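Stalcombe Community Help > Restaurants and Food Business > Chef credits and bios

Which restaurant should be listed first in a chef biography when the openings overlap?

Posted by jillard_pages, 27 Mar 2018

I maintain the staff biography pages for a small restaurant group. The group runs the Jillard dining room in Stalcombe and a second place, the Hastcombe, which opened the following October. Our head chef is credited at both. The current bio says she "founded" the Hastcombe, but the license and the lease are in the company's name and she holds no shares in it. She did write the opening menu and hire the kitchen.

Two directories have copied the word "founder" from our page. One of them also added a net worth figure and a marital status, neither of which came from us. I have the following to settle:

Whether "founder" can stay if she was the opening chef but not an owner.

Whether the restaurants should be listed by opening date or by current role.

How to get the directories to drop the material we never supplied.

The bio form on our site has a limit of 3,000 characters, so a long explanation of the ownership is not practical.

tijani_copydesk

Take "founder" out. In trade use it implies either money in the business or a legal role at formation, and she has neither. "Opening chef" is accurate and is understood by anyone who reads restaurant pages. If she still runs the kitchen, write "opening chef and current head chef." Do not use "chef-owner" or "chef-patron" for the same reason.

For order, I list the current main post first, then the others by opening date with the year in parentheses. A reader who wants to book a table needs to know where the chef works now. If she splits the week evenly between both kitchens, go by date, which puts the Jillard first.

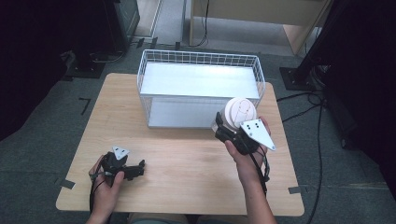
Keep the training history separate from the list of restaurants. A common fault is to put a stage of a few weeks in the same list as a head chef post, with no dates on either. Give the position held each time: commis, chef de partie, sous chef, head chef. If the position is not known, leave the entry out until she confirms it.

As to length, 3,000 characters is more than enough. Ours run to 7 short paragraphs at most and the ownership takes one sentence: "The restaurant is owned by" and the company name.

saltandledger

just put co-founder, everyone does it

tijani_copydesk

Co-founder has the same problem as founder. It also invites a question from whoever does hold the shares.

hastcombe_reader

On the directories. Correct your own page first, then write to each one with the link and the exact sentence you want changed. Ask for one change per line. Requests that say "please update the bio" tend to sit in a queue.

For the net worth figure, ask for the source. Many of these pages are filled from a template, and the figure is an estimate with nothing behind it. Say that the company has not published it and request removal. The marital status is personal information, so that request should come from the chef herself or state that she has authorized it. Keep copies of what you send. If there is no reply in 7 days, send it again to the contact address in the site's privacy policy, which is often a different mailbox.

Also check the structured data on your own page. If the "founder" field is still filled in there, search engines will go on showing it after the visible text has been fixed.

jillard_pages

The founder field was filled in. I have cleared it and changed the text to "opening chef." Both directories have been sent the corrected sentence, and the chef is writing to the second one about the rest.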